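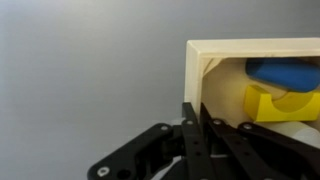
図1 木の箱(前面が開いたもの)

教習予約アプリ「Clornix」の試作 中間報告
担当:Shengli Shi(予約画面、集計)

1. 背景
Plosbridge自動車教習所では技能教習の予約を電話と窓口で受けている。8月の受付は1,820件、うちキャンセル148件。当日キャンセルの枠はほぼ埋まらず、そのまま空きになる。もったいない。

2. やったこと
・キャンセル枠を待機中の教習生へ自動で通知
・指導員の指名と、AT/MTの区別
・学科の進み具合は今回は対象外(時間切れ)
サーバーはMahuika、通知の部分はClivunicoの無料枠。送信上限が月1,000通で、テスト中に一度使いきってしまった。要注意。

3. 試用の結果
教習生70名に使ってもらった。通知が来てから予約までは速い。ただ夜9時以降の通知は不評、「寝てた」という声が多い。仮免前の人は同じ指導員を希望する傾向があり、空き枠だけ知らせても取らない。指名の条件を通知に入れるべきだった。

4. 課題
通知の時間帯を各自で設定できるようにする。二重予約のバグは原因がまだ分かってない。同時に押したときだけ出るので再現が難しいい。路上教習と所内コースの枠が混ざる件は修正ずみ。
最終報告までに指導員側の画面も作る予定。アンケートの自由記述は付録Bに載せる。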